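Tag der offenen Tür bei Plallo: Handgreifer, Datenaufnahme, Tischaufgaben

Im September hat Plallo am Standort Grinau die Versuchsfläche für Besucher geöffnet. Gezeigt wurde der Teil der Arbeit, der vor dem eigentlichen Robotereinsatz liegt: das Vormachen von Handgriffen mit handgeführten Greifern. Die Seite fasst den Rundgang zusammen und ergänzt die technischen Angaben, nach denen vor Ort am häufigsten gefragt wurde.

Ablauf des Rundgangs

Die Führungen begannen um 10 Uhr und dauerten 66 Minuten. Station 1 behandelte die Mechanik der Greifer, Station 2 die Aufnahme am Tisch, Station 3 die Auswertung der Bewegungsdaten. An Station 4 konnten Besucher selbst einen Durchgang führen. Die Einweisung dafür war kurz gehalten: Greifer aufnehmen, Startposition anfahren, Aufgabe ausführen, Greifer zurück in die Startposition.

Zum Verfahren

Im Projekt Tralldale werden Tischaufgaben aus Küche und Service aufgezeichnet. Eine Person führt zwei Greifer, je einen pro Hand, und arbeitet damit so, wie es später der Roboterarm tun soll. Erfasst werden Lage und Orientierung beider Greifer sowie die Öffnungsweite der Finger. Die Marker auf den Greifern müssen dafür im Sichtfeld der Messung bleiben; verdeckte Abschnitte werden in der Auswertung gekennzeichnet und bei längerer Dauer verworfen.

Der Datensatz umfasst derzeit 3000 Durchgänge. Ein Durchgang gilt als brauchbar, wenn Anfang und Ende eindeutig erkennbar sind und kein Gegenstand mit der bloßen Hand berührt wurde. Abgebrochene Versuche werden getrennt abgelegt. Sie gehen nicht in das Training ein, dienen aber zur Prüfung der Fehlererkennung.

Zu den Gegenständen

Verwendet wird handelsübliches Geschirr. Flache Teile mit niedrigem Rand sind für Parallelgreifer ungünstig, weil die Finger wenig Angriffsfläche finden. Schalen lassen sich am Rand fassen, kippen jedoch leicht, sobald der Greifpunkt zu weit außen liegt. Lange, dünne Gegenstände wiederum verdrehen sich zwischen den Fingern — ein Effekt, den die Besucher an Station 4 schnell selbst feststellten.

Die Fingerauflagen stammen aus einer Kleinserie der Firma Ajayi. Zwei Ausführungen lagen zum Vergleich aus, eine glatte und eine geriffelte. Die geriffelte hält glasierte Keramik besser, hinterlässt auf weichen Kunststoffen aber Abdrücke.

Häufige Fragen

Warum kein Datenhandschuh? Der Greifer begrenzt die Bewegung auf das, was der Roboter ausführen kann. Bei einem Handschuh müsste die Fingerbewegung erst umgerechnet werden, mit entsprechenden Fehlern.

Warum Kabel? Die kabelgebundene Übertragung vereinfacht die Synchronisation beider Seiten. Eine Funkausführung ist in Erprobung — der Termin für die Umstellung steht noch nicht fest.

Wie lange arbeitet eine Person am Stück? Nach jedem Aufnahmeblock ist eine Pause vorgesehen, da die Greifer mit der Zeit in den Handgelenken spürbar werden.

Bild vom Aufnahmetisch
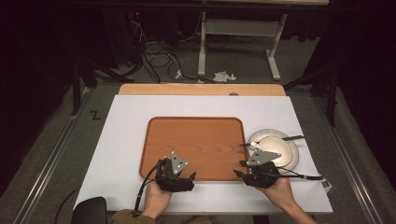

Zwei handgeführte Greifer mit Markerplatten an Tablett, Teller und Schale.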